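Workshop and Home Tips: Sharing a Floor with a Cleaning Robot

Small gyms, church halls and garage workshops are buying floor robots now, and most of the trouble comes from how the room is set up. These are the rules we use at the Lutside gym, and most of them will do for a house as well.

Before the robot goes out

Pick up towels, bottles, skipping ropes and phone leads. Anything thinner than a finger will end up round the brush.

Set no-go zones on the map for cable machines and for anything with a low foot that the bumper might ride up on. Redraw them whenever a machine is moved, even by a hand's width.

Keep the dock on a hard, level floor, with nothing stored in front of it. Ours has its own socket. Don't run it from an extension lead that people step over.

Write the start time on the door. We run ours once the last member has left, and it does the main room in 100 minutes.

What stays a hand job

The robot does floors. Pads, backrests, grips and rollers are wiped by a person. Spray, leave it for as long as the label says, then wipe from the top of the pad down with a clean cloth, holding the pad steady with your free hand. Check the pad maker's advice before using anything with bleach or strong alcohol in it, as vinyl can go stiff and crack along the seams.

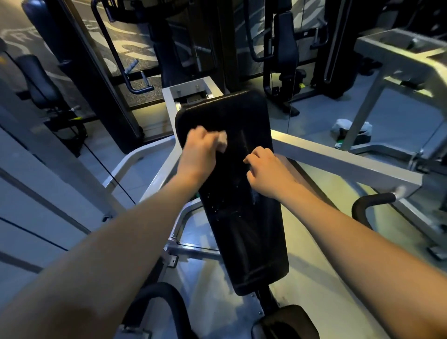

Wiroj Kaewkla wrote in to say he would do it in the other order. At Hurkstead the robot went round first and the pads came after, and he kept finding drips and fluff on a floor that was meant to be finished. He now does all the pads, waits until the floor is dry, and only then presses start.

We have changed our own sheet to match. Spray left on the floor also makes the wheels slip, and the map drifts.

While it is running

One person on site knows where the stop button is and has tried it.

Don't step over a moving robot. Stop it or walk round.

Never lift it by the bumper.

Afterwards

Empty the bin, pull hair off the brush ends with a Phillips screwdriver to hand for the end cap, and wipe the sensors with a dry cloth. Note any fault in the book with the time and the place it stopped. Replace the filter every 2 months. The next full check of the zones is in September.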